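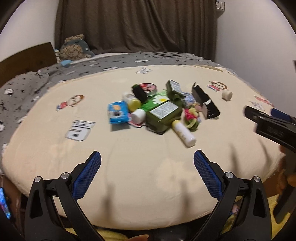
Room safety check, Cledoslow playroom
Checked by: Nataša Begović
Countersigned: Vesna Živković
Date: Dec 27, 2019

1. Exits and walkways. Pass. Door opens fully.

2. Sockets and leads. Pass. Covers fitted to 3 low sockets.

3. Small items and toiletries. Action. Boxes, small bottles and a tin left out together with the knotted rope toy. Toiletries to go in the high cupboard — lid or no lid. Boxes to be checked for contents before storing.

4. Soft items. Pass with comment. Printed cover to be washed at 40 degrees and seams looked at again in March.
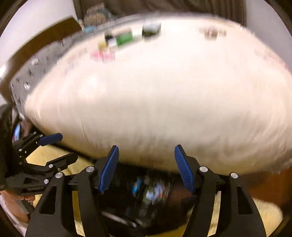 5. Table. Pass with comment. Fixings tightened by Nikola Lazarević, 8 in all. The outline is irregular, so the usual corner guards from Longo do not sit properly along the whole edge. The far edge is rounded and needs nothing; the narrow corner at the left should have a soft guard cut to fit. Pale top shows glare, so wipe marks must be checked from the side.

6. Floor. Pass. No lifting at joins.

Open actions: items 3 and 5, Boyang Cui, within 2 weeks. Copy to Wurnham office.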